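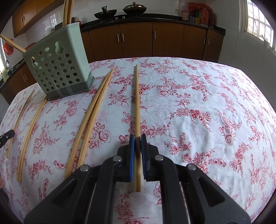 How long does Hestmont keep the direct messages of a closed account? The current policy sets the period at 25 days, after which only the billing record remains.

July, notebook entry, Eglītis

Reviewed 399 message exports from the Boltar network against the retention rules. Two contained threads that should have been deleted. Both were reported to the privacy office at Anduvow. The remaining 725 exports are to be checked next.

Comments

Does the period start at the request or at the closure?

At the closure, per section 2.

Please add the export log to the shared folder.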